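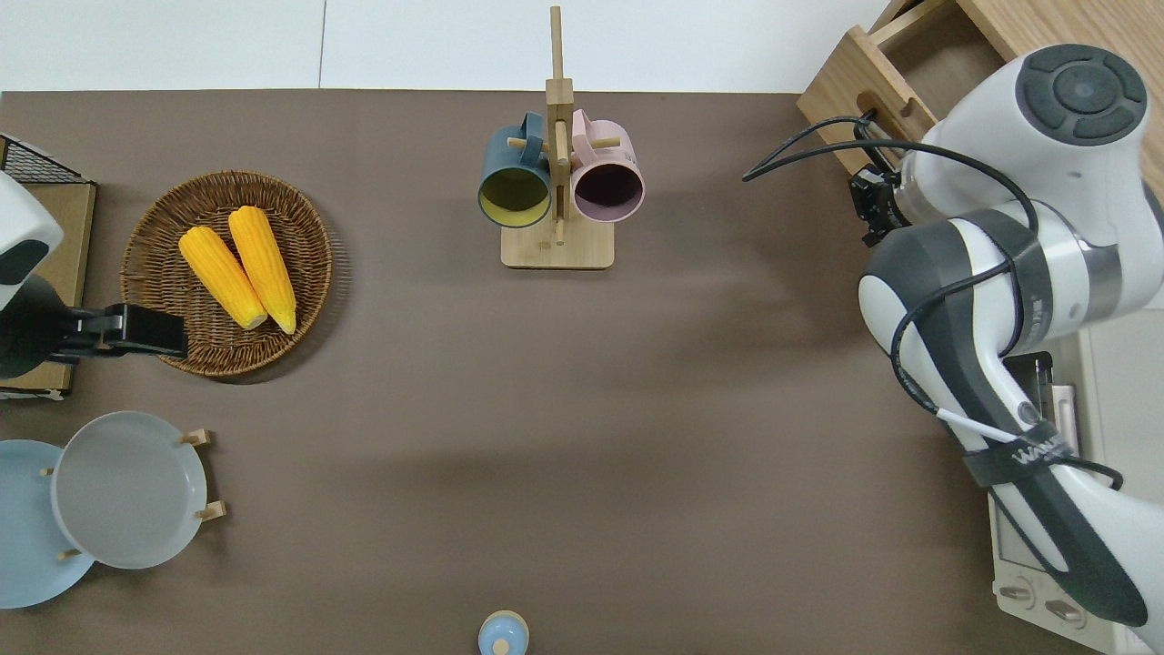 Figure 3. Storage by hanging, standing and gathering on one tabletop: two mugs on a wooden mug tree, plates upright in a wooden rack, and corn cobs in a woven basket.

4.2 Holders and the habits they invite

The most enjoyable finding of the Claltunville visits was how much a holder tells people about what to do with it. Our interviews covered 68 households, and in nearly all of them the mug tree needed no explaining at all. A peg at hand height asks for a handle, and guests who had never set foot in the kitchen hung their mugs up without a word to the host. Figure 3 shows the kind of grouping we have in mind. Each mug hangs by its handle from a peg beside the post, the grey plate is held upright by small pegs, and the corn lies side by side in the basket with no fixed place for either cob.

We call these three arrangements hanging, standing and gathering, following the terms Etelka Lakatos used in her Estdale diaries. Hanging and standing give every item a slot. Gathering gives it only a boundary, and this is where the diaries become really fascinating! Of the 1418 put-away events we coded, those ending in a basket were the quickest, yet they were also the ones people most often went back to and rearranged. One Estdale diarist moved the same onions 7 times in a single evening (she was cooking for a christening, and the basket kept travelling with her).

Colour mattered more than we had expected. Where the mugs on a tree differed, as the teal and the pale pink ones do in Figure 3, people spoke of them by colour and often by owner, and returned them to the same side of the post. Matching sets drifted freely from peg to peg. Oanh Hoàng found the same pattern among the Győri families, although there the plates carried the household's history and the mugs were thought of as spares. We return to this contrast in Section 5, where the Kirnero inventories let us follow plates and mugs separately.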